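12 Jun 2020

Thin laptop battery and thermal bench, Posura prototype, third board revision. Written up the same evening, so Babatunde can start from it when he takes over the bench.

## Where we are

Unit 3 arrived from Clivum with the new board and the shorter heat pipe. Hanna had it open before lunch and swapped in our own battery pack, the one with the sense leads brought out through the hinge side. Lid closes fully with the leads in place. Trackpad clicks on the left but feels dead in the lower right corner. Same complaint as on the last unit, and I think it's the pack pushing up against the trackpad bracket. Not my problem this week but it goes on the list.

Firmware as shipped wouldn't let the processor hold its full power limit on battery. Birutė Kazlauskienė sent a build that does. Flashed it twice. The first time the keyboard backlight stayed on with the machine shut down, the second time it behaved. I don't know what changed between the two.

## Video playback run

Settings: screen at the fixed brightness step we used for the old board, wireless on, Bluetooth off, sound at the lowest step. Local file on loop, no streaming. Balanced power plan, screen dimming disabled.

The log has 2,315 rows. I threw out the first 36, which cover the indexer settling down after boot. Draw is flat after that apart from a bump when the update service woke up. It should have been off. I had turned it off in the settings panel but not in the scheduler, and the scheduler wins. Babatunde, please do both.

The old board showed a small sawtooth in the draw whenever the wireless card went looking for networks. It's still there on this one. Dalia thinks it's the card's driver and wants to try the older one before we blame the power stage. Fine by me, as long as the run is repeated with nothing else changed.

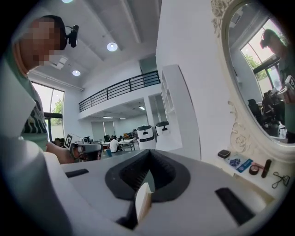

## Heat

Three thermocouples: one over the processor, one at the vent, one on the palm rest left of the trackpad. Taped the same as before, except that the palm rest one lifted partway through the first load run and I had to start over. Use the wider tape.

Under full load the processor thermocouple leveled off at 68 °C with the fan at its middle step. The fan never went to its top step at all. Either the fan table in Birutė's build is softer than the one we asked for or the new heat pipe is doing better than I expected. I can't tell which from this run. Next one should have the fan forced to a fixed speed so we're comparing pipes and not tables.

Palm rest stayed comfortable to the touch. The strip above the keyboard, by the power button, did not. The thermocouples don't cover that spot and they should. Adding a fourth means finding another channel on the logger, and the spare one reads noise. Hanna is going to ask Ramanauskas whether they can lend us theirs until ours is repaired.

Fan noise: a faint tick at low speed, once per turn, gone when the machine is tilted onto its left side. Probably a wire touching the housing. Did not open it again to look.

## Standby

Closed the lid and left it on the shelf while I typed up the heat numbers. It woke by itself once. The event log blames the lid sensor. The magnet in the new lid is in a slightly different spot from the old one according to the Clivum drawing, and the sensor on the board didn't move to match. I've written to Aivar Grigaitė with the drawing number. If it's real they need to fix it before the July build, otherwise every one of them will cook in somebody's backpack.

## To do

- Repeat playback with the older wireless driver, scheduler off, nothing else touched
- Load run with fixed fan speed, new pipe and old pipe
- Find the tick
- Chase Aivar about the lid magnet
- Ask Birutė for the fan table as text. I only have the binary
- Relabel the chargers. Two of them say Flarnimton and only one of those is the right voltage for this board

Logs are in the usual folder under the unit number. The aborted load run is in there too, marked bad, don't plot it.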